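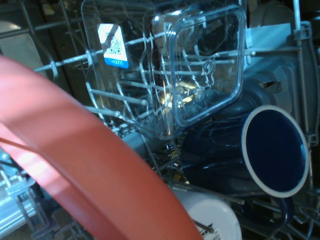
Statistician or Data Analyst, Forecast Checking (Stevness)

Stevness is hiring one person to find out whether our forecasts are any good. We sell weekly demand forecasts to mid-sized grocers and kitchenware shops. Each one comes with a range that is supposed to contain the true figure nine times out of ten. We have our doubts about that, and we would like to pay someone to have them full time.

If you have worked near forecasting, you know the usual story. A model gets built, somebody plots it against last year, the lines sit close together, and it goes out the door. Then a year passes and the only people keeping score are the customers. We did this too. Last spring we went back over 1,267 of our own forecasts for one product line and found that the real figure fell inside our 90 percent range in 1,064 cases. That works out to 84 percent. You can decide for yourself how worried to be, and in the interview we'll ask you to do exactly that. The forecasts overlap in time and many come from the same stores, so please don't send us a binomial test and call it done.

What the job is

You will own the checking of forecasts after the fact. Mostly that means taking old forecasts, lining them up with what was later sold, and working out whether the misses look like bad luck or bad modeling. Some of it is pleasant work with simulations and resampling. A lot of it is finding out that a store closed for repairs and the till recorded zeros, or that two products were merged under one code in June and split again later.

You will also read claims made by other people, including us. Our sales pages say our forecasts "reduce waste." We have never run a comparison that would hold up, and you would be asked to design one or tell us to drop the line. There is a tool in use here called Markico that picks between models automatically and reports a confidence score next to each choice. We do not know what that score means. Its author has left and the notes are thin. Working out whether it tracks anything real would be your first piece of work.

Who you would work with

You would report to Ruben Boersma, who runs modeling. The team that builds the forecasts is in the same room, and you will sometimes have to tell them that an improvement they are fond of is within the noise. They have agreed to this in principle. Ruben has agreed to it in writing, and the checking reports go to the whole company without passing through him for edits.

There are 44 of us in total, split between the main office in Nirndale and a smaller one in Hakala. The job is based in Nirndale. You can work from home up to 2 days a week.

What we need

You should be able to explain what a 90 percent prediction interval is to a store buyer without saying anything false. This is harder than it sounds and we will ask you to try it.

You should have spent real time with time series or panel data, and you should know why ordinary standard errors go wrong there.

You should write code that another person can run. We use R and Python, and we don't care which one you prefer. You will need to read both.

You should be able to write a plain page of text. Half of the job's output is writing, and most of the readers stopped taking math in high school.

A degree in statistics is one way to get here. We have also met people with that degree who had never looked at a raw data file, and people from accounting or biology who were excellent. Tell us what you have done and we will read it.

What we don't need

We don't need a list of every package you have installed. We don't need the word "passionate." If your resume says you improved accuracy by some percentage, expect us to ask what it was measured against, over what period, and who chose the period. A good answer helps you a lot. "I don't know, my manager wrote that bullet" is also a good answer, provided it is true.

Please don't send a portfolio built on a well-known practice dataset. They have been cleaned by so many hands that they tell us very little about how you deal with a mess.

How we hire

Job interviews are a noisy way to measure anything, ours included. We have tried to make this one a bit less noisy. Everyone who gets past the first reading receives the same take-home task with the same data. Names are removed before the answers are read, and two people mark each one separately before they compare notes. We pay for the time you spend on it.

The task is a small set of forecasts and outcomes. Some of the patterns in it are real and some were made with a random number generator. We want to see which ones you trust, how far, and what else you would ask for before deciding. There may be questions in it that the data cannot answer. Saying so is allowed.

After that there is one conversation, with Ruben and one other person from the team. We don't do brain teasers. You are welcome to turn the questions around, and to ask for any of our past checking reports, such as they are.

Pay and hours

The salary band is fixed before we start reading and goes out to every applicant with the reply to their first message. We do not ask what you earn now. It is a full-time, permanent post. There is no bonus tied to forecast accuracy, as you would be the person measuring it. Meetings start no earlier than 9:30 a.m.

How to apply

Send a resume and one page, no longer, on the following: describe a time you believed a result and later stopped believing it. Say what changed your mind. It can be from work, school, or something you read, and it doesn't need to flatter you.

Use the application form on our jobs page and choose "Forecast Checking" from the menu. Every application gets a reply from a person. If you are turned down after the task, we will send you both markers' notes. We are open to questions before you apply, and asking one won't count for or against you. Put "Question for Ruben Boersma" in the message field and leave the upload box blank.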